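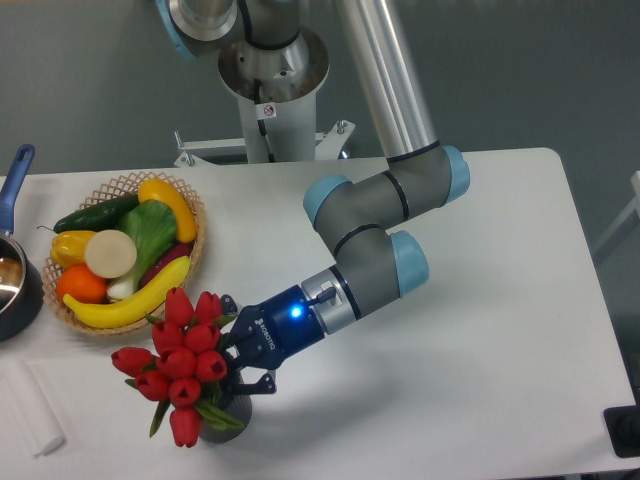 What does Onder do that an ordinary pick-and-place program does not?

It plans each grasp from the camera data at the time of the task, so the objects do not have to be put back on marked positions between runs. The arm and gripper are standard parts. Onder is the software layer above them, sold as a yearly licence with a setup visit included.

Visit to Stirkarari, February

Stirkarari lets prospective buyers in for half a day at a time. I arrived shortly before nine and was met by Miyuki Ikeda, who runs the application side. My interest was narrow: we handle mixed household goods for a returns operation, and most of our trouble is with items that have no firm surface to hold. I had asked in advance for soft and irregular objects, and cut flowers are a fair stand-in for that class.

The test cell

The bench is a plain white table with the arm's pedestal and its bracket behind the far edge. The gripper is a two-finger Robotiq. Props for the household set stay on the table during the flower task: a wicker basket of artificial produce and a saucepan with a blue handle. Ikeda prefers to leave them in place, as the planner has to treat them as obstacles, and a cleared table would flatter the result.

The task has two parts. In one the arm takes hold of the vase at the neck with the tulips in it. In the other it holds the flowers on their own, away from the vase. The second is harder to specify, as leaves and stems give no single clean edge for the camera to work from.

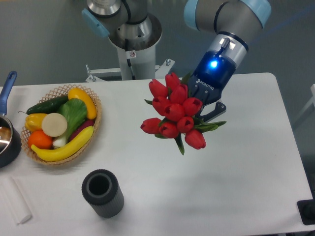

Flower task: tulips in the gripper, vase standing on the table.

Grip force is set per object class and can be changed from the operator screen. For stems the setting is low, and the fingers close in two stages with a short pause between them. I asked whether the pause could be removed to save time. It can, but Stirkarari does not support the setting for anything listed as soft.

We watched 14 runs of the flower task before the break. Two were stopped by the operator when the planned path passed too close to the basket for her liking, and one was stopped by the software. The remainder were completed. Fourteen is too few to draw a rate from, and I was given the log of an earlier series of 50 to take away. I have not yet checked it against our own acceptance figures.

Planning time was longer than I had hoped. On the flower task the delay between the camera capture and the first movement was nearly 15 seconds, against much less for rigid items. Zachary Friesen, who looks after the planner, said that most of this goes on rejecting grasps that would catch the leaves. A faster version is in testing under the name Prandum. No release month was offered – I would not plan a purchase around it.
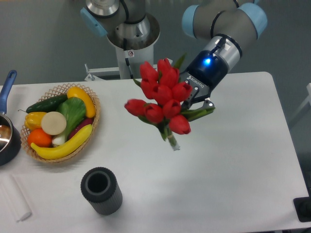 Licence, support and open points

Onder is licensed per arm. Support is by remote session in working hours, and on-site work is passed to Bùi, a separate firm that also does the mounting and the safety assessment. Their quotation comes apart from the licence and should be asked for early.

Still open on our side:
Behaviour with film-wrapped goods, which were not shown.
Whether grip settings can be copied between cells without a repeat of the setup visit.
Format of the run logs, currently readable only in the supplier's own viewer.

Friesen has agreed to run a box of our own returns if we send it by carrier. I have asked the warehouse to make one up.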